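I met Ailbhe Lenihan at the back table of Nemasov, the bakery she's been going to since before she took up walking long distances for no money. She was already halfway through a poppy seed roll and had a second one waiting in a paper bag (for the bus, she said, though it didn't make it to the bus).

Ailbhe walked 305 miles in June, mostly along old farm roads, and I wanted to know what makes a person with a perfectly good job in dental billing do that.

"I was bored," she said. "I know people want me to say I was grieving or something. My mother's fine! Everybody's fine. I was bored and I had vacation saved up."

She'd trained for it, sort of. Her friend Teodor Văduva wrote her a plan with hills in it, and she did the flat parts.

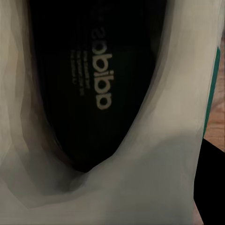 The first week went badly. She'd packed a stove she never lit and a hardback novel, and by day three both had gone home in the mail from a post office that opened for two hours in the morning. "The lady there had a shelf of stuff other walkers had mailed and then never paid enough for. She told me the book would cost more than the book. I said send it anyway, I'm on chapter nine."

I asked what she ate. Peanut butter, she said, and gas station burritos, and once an entire rhubarb pie that a man sold her off his porch for cash. She got up to 25 miles on her best day and four on her worst, which was the day after the pie.

Did she get lonely?

"Less than at work," she said, and then laughed and asked me not to print that, and then said oh, go ahead.

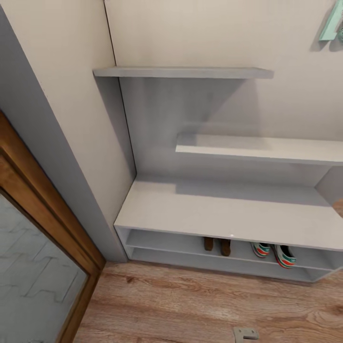

She kept a notebook, and she let me flip through it. A lot of it is dogs. There's a page and a half on a dog called Saber who followed her through two townships and had to be picked up by his owner in a truck. There are weather notes, a list of hymns she could remember the second verse of, and a long complaint about gravel.

"Teodor says I should type it up," she said. "I don't think anyone needs the gravel."

I'd read the gravel, personally. 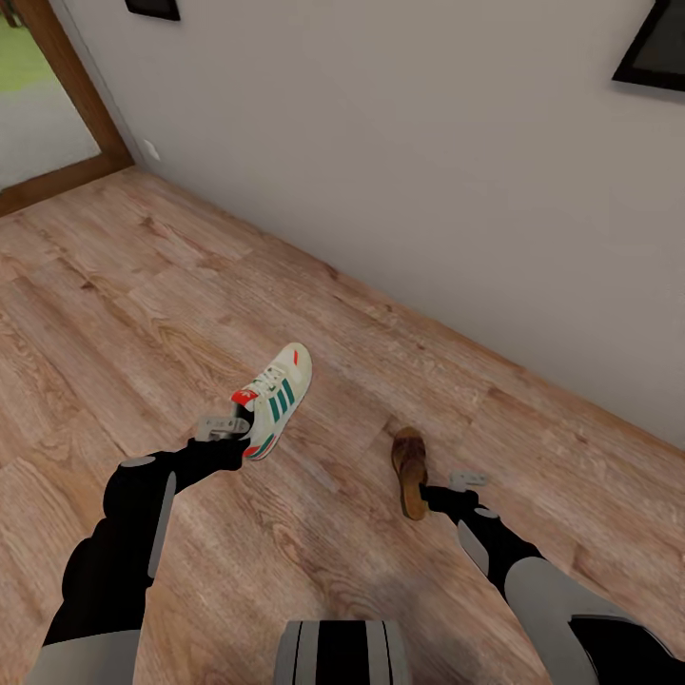
We got onto next year. She wants to go along the coast this time, maybe with company for part of it, and she's promised to do the hills in training. Teodor has already sent her a new plan. It's 40 pages long and she's read the cover.

I asked if she was still bored. She thought about it while she folded up the empty paper bag.

"In the evenings, a little," she said. "I've started on the hymns again. I've got the third verses now."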